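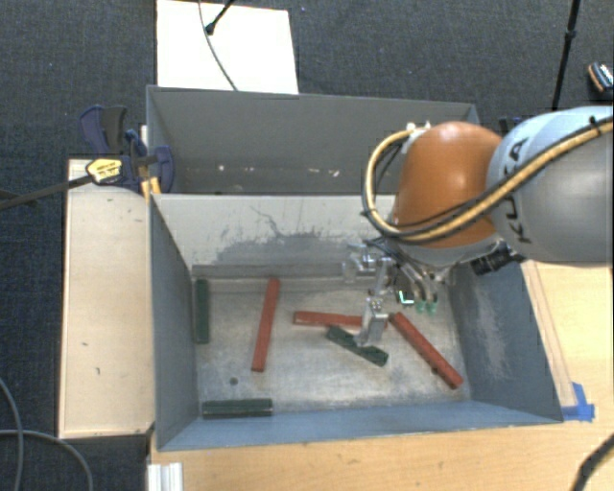 Six Blocks and a Grey Bin

In a rented hall at the edge of Tadolville, a robot spends its working day picking up coloured blocks and putting them down again. The people who run it want the mistakes as much as the good picks.

By our technology writer

The first thing you learn at the Vasar project is how slow it is. I had imagined an arm that moves so quickly you must step back. Instead the arm comes over the bin, lowers its metal fingers between the blocks, closes them, lifts, waits a moment, and goes to put the block down. Then it starts again. After twenty minutes I had stopped watching the arm and I was watching the blocks, and I began to have opinions about them. The red one lying across the middle looked easy. The green one just under it did not.

This kind of opinion is exactly what Vasar is trying to put into a machine. The project belongs to Du Plessis, a small engineering firm which for many years built feeding equipment for sawmills and furniture makers. Their customers kept asking the same thing. Parts arrive mixed in a bin, at all angles, and a person has to take them out one by one and place them on a line. It is dull work and hard on the shoulders. Could a robot do it?

A robot could always do it if the parts were laid out neatly. The trouble is the bin. So two years ago the firm decided to collect its own examples, and to train a system which would look into a bin and choose where to grip.

What counts as an example

The word "example" sounds simple, and I used it loosely until I was corrected. At Vasar it means one attempt from beginning to end. There is a picture of the bin before the arm moves. There is the point the system chose, the angle of the fingers, the path the arm took and how far the fingers closed. Then there is a picture of the bin afterwards, and a short label which says what happened. If one of these pieces is missing the attempt is thrown away, even when the pick was a beautiful one.

The label has only a few possible values. The block was lifted and placed. The block was lifted and dropped. The fingers closed on air. The fingers touched a wall. Two blocks came up together. There is one more label, "moved only", for when the arm pushed a block to a new position and lifted nothing, and this one caused the longest argument in the project. Some of the team considered it a failure like any other. Others pointed out that a person does this all the time. You push the awkward piece away from the wall with one finger and then you take it. In the end it got its own label, and nobody in the hall has regretted it.

The first target was 2,000 attempts. They reached it in their first December, working in winter coats, and they found that the system trained on them was good at one thing. It could take a block from the middle of the bin when the block was alone. With a second block touching the first, it became nervous, if I may use this word for a machine, and it chose places where there was nothing to hold.

The reason was found in the examples. To save time, the operators had been placing the blocks by hand before every attempt, and people place things nicely. They leave a gap. They keep away from the corners. Without meaning to, they had collected a large set of tidy bins.

Learning to be untidy

The remedy has a name in the hall. It is called a Basia, after the wooden box which is used for it. The blocks go into the box, the lid goes on, somebody shakes it and turns it over above the bin. However the blocks land, they stay. The operators are not permitted to touch them, and I am told this was the most difficult rule to keep. One of them described to me how her hand would go out by itself to straighten a block against the wall.

I was allowed to do one Basia myself. I shook the box with too much enthusiasm and one block jumped over the side and went onto the carpet. This happens enough that there is a procedure. The round is cancelled, the block is fetched, and the box is shaken again.

Since this change the sets are made in rounds of 100 attempts. Every round begins with the same checks, written on a card: the bin must sit where it sat yesterday, the lights must be on for a quarter of an hour, and the arm makes three empty movements so the operator can hear if anything sounds different. The card is soft at the corners from handling.

The blocks are only red and dark green, and I asked why not more colours. The answer was that colour is not what they want the system to learn. Two colours make it easier for a person to say which block was meant, when looking at the pictures later. The shape is the lesson. A long narrow block can lie flat, lean on a wall or lie across its neighbour, and each of these needs a different approach of the fingers.

The bin matters also. Its bottom is a metallic grey and it is worn, with pale scuffs and cloudy scratches, and the walls have their own marks. A new bin was proposed once and refused. A customer's bin will not be new, and a system which has only seen clean surfaces can mistake a scratch for the edge of a part.

The people beside the arm

Before my visit I believed that a robot collecting data works alone through the night. At Vasar there is always a person at the desk. The arm can choose and move by itself, but someone must confirm the label, and someone must stop the round when a thing goes wrong in a way the labels do not foresee.

It is a curious job. The operators work in turns of an hour and then change, as after an hour the eye begins to agree with whatever the screen suggests. The software proposes a label, and it is right most of the time, and this is the danger. To keep people awake, it will sometimes propose a wrong label on purpose. The operator who catches it hears a small bell. I found this a little childish until I sat at the desk and missed two of them.

Some attempts are also led by hand. The operator takes a controller, guides the fingers to the place which she would choose, and closes them. There are 418 of these demonstrations in the present collection, and they are valued more than all the others. They are kept mostly for difficult bins, where a block is lying along a wall or pressed into a corner and the system has tried and given up.

Watching these, I noticed that each operator has a style. One always comes in steeply from above. Another prefers to open the fingers wide and go down slowly, feeling for the block. The engineers first saw these differences as noise and wanted to write a standard way of gripping. They dropped the idea after a test. The system trained on several styles recovered better after a bad grip than the one trained on a single style, though they say the test was small and they would like to repeat it.

What goes wrong

Much of the work is neither robotics nor learning. It is keeping things where they are. Clamps hold what can be clamped, and blue tape marks the table. The hose and the cables along the arm must be tied so that they follow its movement and do not pull on it. One week last autumn was lost to a camera that had turned by a very small angle. The pictures looked perfect to everybody, but the chosen points were all slightly to the left of the blocks, and 400 attempts had to be removed from the set.

I asked if they could not simply be corrected, as the angle was known afterwards. They could be, perhaps. But nobody could say at which attempt the camera had turned, and the rule of the project is that a doubtful example goes out. It is an expensive rule. The hours which were spent are the same hours, kept or not kept.

There is another question which the team discusses over lunch, and it has no settled answer. How much of what the system learns here will be useful in a furniture plant, with real parts, in dust, under different lamps? Du Plessis intends to take the arm to a customer's floor for a trial, and to collect a second set there. The engineers expect that the first days will be bad. They have asked the customer not to invite any visitors during the first week.

When I left, the afternoon round was in its last part. The operator at the desk had one hand beside the keyboard and was eating an apple with the other. The fingers closed, the proposed label appeared, and she looked at it for a moment longer than I expected before she changed it to "moved only".

Published 2025-10-07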